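How to Budget for Hand-Held Grippers Before You Fall in Love With One

Filed under Planning and Purchasing, 2025-11-21

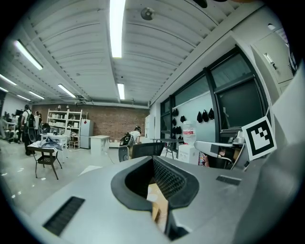
The workroom from the gripper's own camera, with a marker card at right.

Start with the room. Most first budgets start with the gripper, since it has a product page and the room doesn't, and then the money goes on shelving, chairs and a second table.

Step 1. Write down what one station needs.
A station is one gripper, one person, a table and somewhere to put the clutter that was on the table. Add a backpack if your recording gear travels on the operator. Our sheet for a single Puketti kit looked like this:

Gripper body and camera: $1433
Recording unit and backpack: $900
Spare pads, cables, printed cards: $664

The third line is the one people delete to make the total look friendly. They put it back in December, with express shipping.

Step 2. Price the parts that wear out.
Finger pads are consumables, whatever the brochure calls them. Ask the seller for the price of a single pad and the price of a full set. Beaudoin quoted us $58 a pair. Herkholm would only sell the whole front end, so we crossed Herkholm off and felt very grown up.

Step 3. Walk the room with a tape measure.
Mark where each operator stands and where they turn around. A person wearing a pack needs more space behind them than the floor plan believes. Check the outlets and the ceiling lights while you're at it, and find out who controls the switches.

Step 4. Decide how many to buy, then buy fewer.
Two complete stations will get more done than four that share a charger. Leave the rest of the money in the budget under a dull name. We use "fixtures."

Step 5. Get the warranty terms in writing.
Ask whether a drop counts as normal use. Pirkik said yes by phone and "case by case" by email. Budget for the email.

Step 6. Set a review date.
Three months after delivery, compare the sheet with the receipts. Bring the receipts for the extension cords, too.

Next page: Comparing quotes that refuse to be compared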